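Marloes Timmermans builds hand-held grippers in a shared workshop in Ullum. The pair on her bench are the third version. Each one records where it is and what its fingers do, and the recordings go toward training a small arm she has yet to finish.

"The fingers took the longest," she says. "I printed the first set too stiff. They slid off anything round."

She settled on a shape that bends around the object. The marker blocks came later, after a season of poor tracking with a single tag per hand.

"One tag is fine until you turn your wrist - then you have nothing. I lost most of October to that." 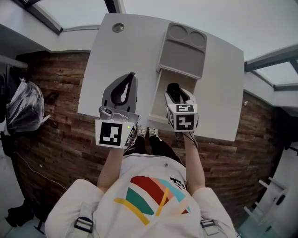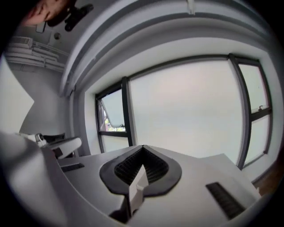
Her log stands at 732 takes, of which she has kept 402. The rest failed on sync or on tracking. Most of the sync errors went away when she put both hands on one clock.

Declan Moriarty, who shares the workshop, wrote the script that sorts the takes. He wanted a target of 1,000 before any training run. Timmermans would start sooner.

"If the data is bad I want to know at 500, with time to fix the mounts," she says. "Declan thinks I'm impatient. He may be right."

The arm is waiting on a gearbox for its second joint. She expects to fit it within six weeks.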